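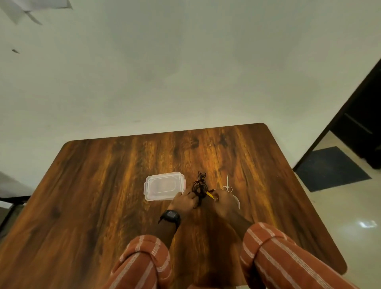 The hands that teach the line

At the Grastham works of Fimia, a company that repairs and repackages small household electronics, the day shift still begins with a bell at seven in the morning. The bell predates every machine in the building. So do many of the people who answer it.

For most of the company's history, the returns department was the largest employer on the site. Goods came back from shops in mixed cartons, and workers at long benches untangled the cables, checked them, tied them, and put each one into a container with its adapter and leaflet. The work was steady and required little formal training. It was also hard on the wrists, and it was the part of the business that management had tried twice to automate and twice left alone.

The difficulty was the cable. A rigid part can be measured once and will keep its shape. A cable arrives in a different knot each time, and a machine set up to handle one coil would pull at the next until something gave way. In the first trial, a gripping system bought from an outside supplier stopped so often that two operators were assigned to stand beside it. The second trial ended after one spring.

The third attempt, known within the company as Flirel, began from another direction. In place of engineers writing out each movement, the people who already did the work were asked to record it. Bench workers carried out their ordinary tasks at tables while their hand movements were captured, and those recordings were used to train the arms that now stand at the north end of the department. Three arms are in service. A total of 666 recorded sessions went into the first version of the system, and more have been added since.

Narayanan Acharya, who manages operations at Grastham, was responsible for presenting the plan to the workforce. He recalls that the first meeting was not an easy one.

"People understood very quickly what was being asked of them," he said. "They were being asked to show a machine how to do their job. The first question from the floor was whether they would be paid extra for it, and the second was whether they would still be here in a year. Those were the right questions, and at that meeting I could answer only the first."

The answer to the second took most of a winter to negotiate. Under the agreement reached with employee representatives, no permanent position in returns may be removed as a result of Flirel without the offer of another post on the same site at the same rate of pay. Recording sessions are voluntary and carry a supplement. A worker may withdraw recordings within 90 days of making them. The agreement also settles a smaller matter which, by most accounts, took up a disproportionate share of the talks: recordings may not be used to measure the speed of an individual.

That clause was written at the insistence of Ashwin Arumugam, a bench worker and elected representative who has spent his whole working life in the department. He was among the first to volunteer for the sessions, and he remains among the more cautious voices on the subject.

"I did not mind showing it how I work," he said. "I minded the idea that somebody would sit upstairs and compare me with the person at the next table. When you are teaching, you go slowly. You make the loop so that it can be seen. If they timed that, everyone would look lazy."

He describes the early sessions as uncomfortable, and the discomfort as unexpected. Movements he had made for years without thinking became awkward once he was aware of them. He found that he always began a coil with his left hand and turned it away from himself, a habit he could not explain. A colleague did the reverse. The development team at first asked everyone to follow a single method, then dropped the request when the arms proved better at dealing with odd knots after seeing several.

The division of labor at Grastham has since settled into a pattern. The arms take the common items, chiefly power leads and charging cables of standard length. Anything the system cannot identify, or has failed to free within a set time, is passed down a chute to the benches. The result is that the people now see very few easy cables. Mr. Arumugam considers this the most significant change in the job, and one that was poorly understood in advance.

"Before, you would have a bad one and then ten good ones, and the good ones were your rest," he said. "Now the bad ones come one after another. By the afternoon you feel it."

Management has accepted the point. Bench targets were lowered in June, and workers now rotate between the tables, the chute, and a newly created post in which they review the machine's failures and decide which should be demonstrated again. The review post has proved popular, in part because it can be done seated and in part because it pays more. Not everyone has been selected for it. Several of the longest-serving employees declined to apply, saying that they preferred to work with their hands and did not care to spend a morning in front of a screen.

The effect on employment has been less dramatic than either side predicted. The site had 539 employees when the arms were installed and has made no compulsory redundancies. It has, however, stopped hiring temporary staff for the busy months. Those seasonal posts were once the usual way into the company for young people from the surrounding streets and from the Annamalai estate across the river, and no provision was made for them in the agreement. Mr. Acharya acknowledges the omission.

"We negotiated with the people in the room," he said. "Those who would have come in through that door were not in the room."

An apprenticeship scheme attached to the review post is under discussion, although its size and its funding have not been settled. The agreement itself is due for renewal next year. Mr. Arumugam intends to ask that bench rotation be written into it, and that the supplement for recording continue for as long as the recordings remain in use – a request the company has said it will consider.

In the meantime the sessions go on, usually in the hour before lunch. New products arrive with new cables, and the arms must be shown what to do with them.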